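Thursday, December 17, 2020
Dye bench, Gronow building, back room

Indigo vat, week three. Picking up where I left off, with the vat smelling like a wet dog that has been eating pennies, which Llinos Griffiths tells me is the correct smell. I have asked her what the incorrect smell is and she says I'll know.

Temperature held overnight under two blankets and a lid. Surface had a coppery skin this morning and a decent flower of blue bubbles in the middle, so I skimmed those off into the yogurt tub and saved them to go back in at the end. Liquid underneath is yellow-green, more yellow than Tuesday. pH strip says somewhere between two of the colors on the chart, as pH strips do. Calling it high enough and adding no more lime.

Test strips before committing any real yarn. Used the Hukham cotton (scoured, the 2 hanks from the bottom drawer) and the Visside wool, which claims to be undyed but has always looked to me like weak tea. Wet everything out first in plain warm water and squeezed it until it stopped dripping. Last week I skipped that step to save time and then spent an afternoon looking at blotches.

Cotton strip A: one dip, 7 minutes, aired on the rail. Came out the green of a bad pond and turned while I watched. Pale sky, quite even. One white line where the string was tied too tight.

Cotton strip B: three dips, same time each, aired in between. Proper denim. Some rubbing off on the fingers, so there's loose pigment sitting on top. I may be lifting it out too fast and dragging bubbles in with it. Slower next time, and along the side of the pot.

Wool strip: two dips only, as I don't want it sitting in lime any longer than it must. Took the color faster than the cotton and went darker, with a faint green cast over the tea. Feels a bit harsh. Vinegar rinse helped the feel and did nothing for my eyes.

The big question was whether to follow the Brikuvix recipe sheet for the fructose or keep guessing. The sheet is very confident. It is also written for a vat four times the size of ours, and whoever scaled it down in pencil seems to have divided some lines and forgiven others. I went with 19 grams, stirred in a slow circle, lid on, left alone for an hour. It cleared nicely. I've written the number on masking tape on the lid so we can stop having this conversation.

Total yarn waiting for the January batch is 192 grams, all cotton. Llinos wants it in three shades with a clean step between them. I want it in whatever shades it comes out, with names assigned afterward. We have agreed to do it her way and let me pick the names.

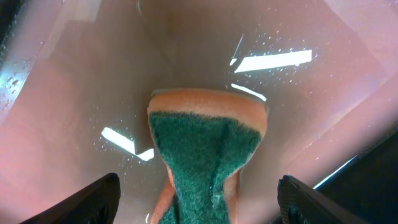

Rinsing is the slow part and I keep underestimating it. Strip B took five changes of water before it ran anything like clear, and even then a squeeze brought out a little more blue. Going to try a long soak overnight with a drop of neutral soap and see if the water is any better by morning. Strip A was done in two. If the dark shade needs this much rinsing for a strip the length of my hand, a full hank is going to take most of a day, and I'd like it noted that I said so in advance.

Also the airing rail sags in the middle, so everything slides together and touches while it's turning. There's a pale patch on the wool from exactly that. Clothespins at each end, or a shorter rail. Llinos says a shorter rail. I say clothespins, which we own.

To do:
Feed the vat Saturday if it looks gray. Leave it be if it doesn't.
Return the skimmed flower (did this, 4:30).
Cut six more cotton strips, label them BEFORE they're wet.
Light test: tape half of A and half of B under card in the south window, check after the break.
Buy gloves that reach past the wrist. Left hand is currently a shade I would call strip A and a half.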